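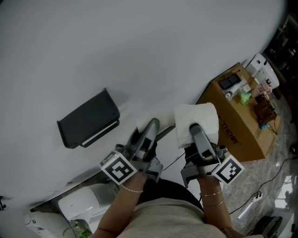 How to get ring marks off a white painted table?

I bought a white dining table secondhand and it has cup rings on it, mostly at one end. The seller thought the paint was a water-based satin but wasn't sure. I have tried dish soap and warm water, then a baking soda paste left on for 14 minutes. The soap did nothing. The paste made the rings lighter but they are still there when the light comes in from the side. I don't want to repaint the whole top if I can avoid it. Is there something stronger that won't take the shine off?

Vaida Liepiņa
August 6, 2018

Broma

Magic eraser. Works on everything.

Van Loon

Be careful with the eraser sponges on satin paint. They are a very fine abrasive and will leave a dull patch, which you will see from the side the same way you see the rings now.

First find out what kind of paint it is. Put a little rubbing alcohol on a cotton swab and rub a spot underneath the top. If color comes off on the swab it is probably latex, so keep alcohol away from the rest. If nothing comes off, wipe one ring with alcohol on a folded paper towel, a few seconds at a time, then wipe with plain water and dry it.

Coffee and tea rings that survive that are usually down in the paint. You can try 3% hydrogen peroxide from the drugstore. Lay a damp paper towel over the ring, check it every few minutes, and rinse well. Test that underneath too.

Tillum

I had the same thing on a desk and ended up repainting. Peroxide got most of it but not the oldest ones. If you go that way, sand with 200 or 300 grit and use a stain-blocking primer first or the rings come back through. I skipped the primer the first time and had to do it twice.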